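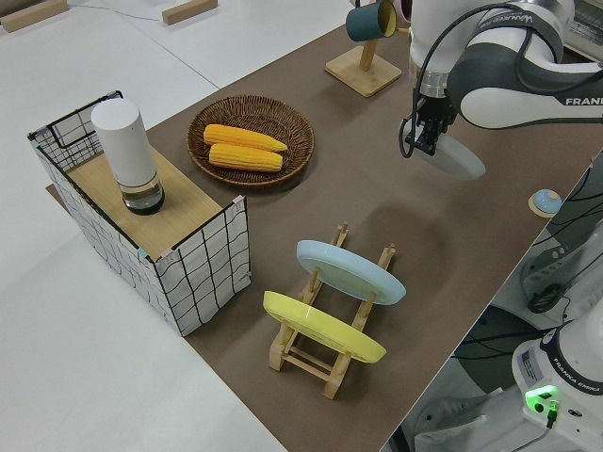
Gripper slips on plates after finger swap

fmontecinos
October 10, 2023
Changed the fingertips on our Franka in September. Since then it drops about one plate in 10 on the way to the rack. Same grip force as before, same speed. Re-homed the gripper twice. Mugs are fine. Any ideas?

tania_w
Did you update the finger mass and center of mass in the end effector settings? Ours drifted a little until I did.

fmontecinos
Yes, did that first. No change.

Ekaette E
Look at the pads. New ones have a film on them from the mold. Wipe with alcohol, let dry, try again. I'd do that before touching any settings.

cronin71
I'd just raise the force. People are too gentle with these.

Ekaette E
Disagree – on a plate held by the edge, more force makes it pivot if the pads aren't parallel. Close the fingers on a strip of paper and pull. If it comes out easier on one side, they're crooked.

cronin71
We run higher force at Ollstead and haven't lost a plate in 930 cycles.

tania_w
With the same pads?

cronin71
No, older ones.

fmontecinos
Paper test: loose on the left side. One screw was not seated. Fixed that and wiped the pads, force unchanged. 71 picks so far, no drops. Will leave it going overnight and post the count.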